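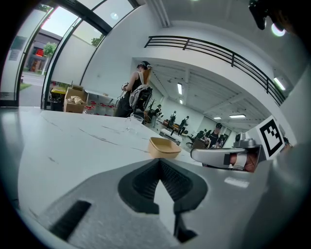

Page 40

Stüber hand-held demonstration grippers, paired set

The Stüber set is used to show a two-arm task by hand, with no robot present. The operator holds one gripper in each hand and carries out the task at normal working height. The recorded motion is then converted to arm paths in the Cakness software.

Order no. 2839. Supplied by Bavbridge, Grinton.

Finger pads
The pads are rubber and V-shaped, with a ribbed inner surface. They hold small rigid parts such as bowls and cups. Replace as a pair after 1000 closures on abrasive parts.

Maximum opening: 86 mm

Tracking
Position is taken from black-and-white square markers on the grippers. Keep the printed faces clean and do not cover them with tape or labels. Glare from ceiling lights can be reduced by turning the table.

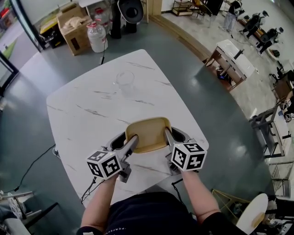 Page last changed: December

Two-handed holds
For a wide part, close one gripper on each side and lift with both forearms level. A moulded seat for a small chair can be held this way. Avoid crossing the wrists.

Cables
Route cables down past the table edge on the operator's side. Leave slack for the full reach of each arm before recording starts.

Not included: table, task objects, Cakness licence. Spare pads and replacement markers are ordered separately.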